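Flurnorier – README

Small script that lists what the apps on your phone send home. Reads a proxy log, spits out one table per app. Written for Android, iPhone logs work if you export them from Zirden first.

Last update: March 16, 2021

Setup
Copy config.sample to config, put in your log path, run it. Needs the Nasr parser, version 14 or later. Older ones choke on the timestamps.
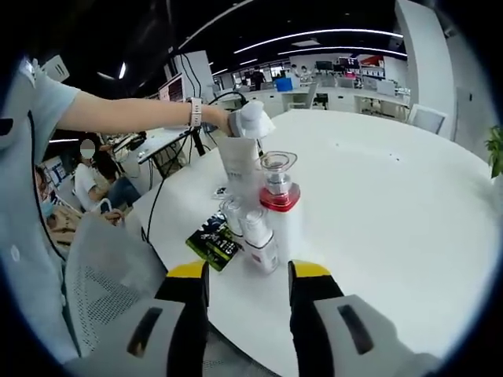

Address book uploads get a flag in the last column. Same for location, if sent more than 100 times in one log. You can change that number, its in the config.

Test log
484 requests, 26 apps. My own contacts are scrubbed – if you spot a real phone number please mail me.
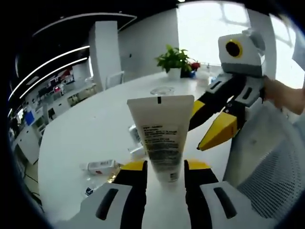 White tube, small print on the body.

Known problems
– pinned certificates show up as blank rows
– Pustitz export is broken, will look at it in July
– no Windows build, dont ask

Thanks to Cor Hermans for the date fix.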